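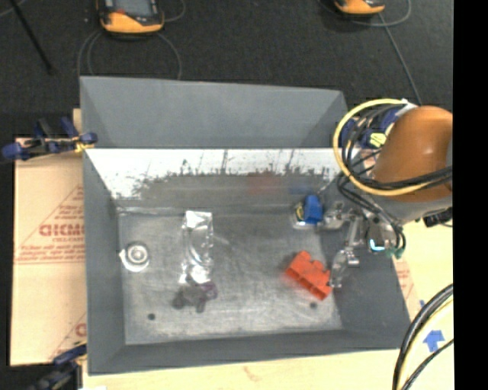 WULTTHORPE, Sunday, July 18, 2021

Ayman Belhaj started work on the Cosum lamp after a winter of power cuts at his parents' house. The lamp charges from a small panel sewn into the flap of a shoulder bag, and a full day outdoors gives it 11 hours of light on the low setting.

"I wanted something you could leave on a hook by the door," he says. "The early ones were too heavy. My mother used hers as a doorstop."

He runs Cosum with Shiyu Yan, who looks after the batteries and most of the testing. They have sent out 332 lamps so far, nearly all to market traders and night fishermen along the coast at Clallberg. Four came back with broken switches.

"It was the salt," says Yan. "We changed the seal and moved the switch inside the flap. People complained about that as well - they have to open the bag to turn it on."

The panels can be unpicked and sewn into another bag when the first wears out. Belhaj says roughly half of the owners he has spoken to did not know this, and the leaflet is being rewritten.

Price is still the hard part. "The cell is cheap now. The cloth backing costs more than the cell," he says. A second supplier, Helmy, will send samples in September.

Yan would like a brighter lamp. Belhaj wants to get the next 100 out first.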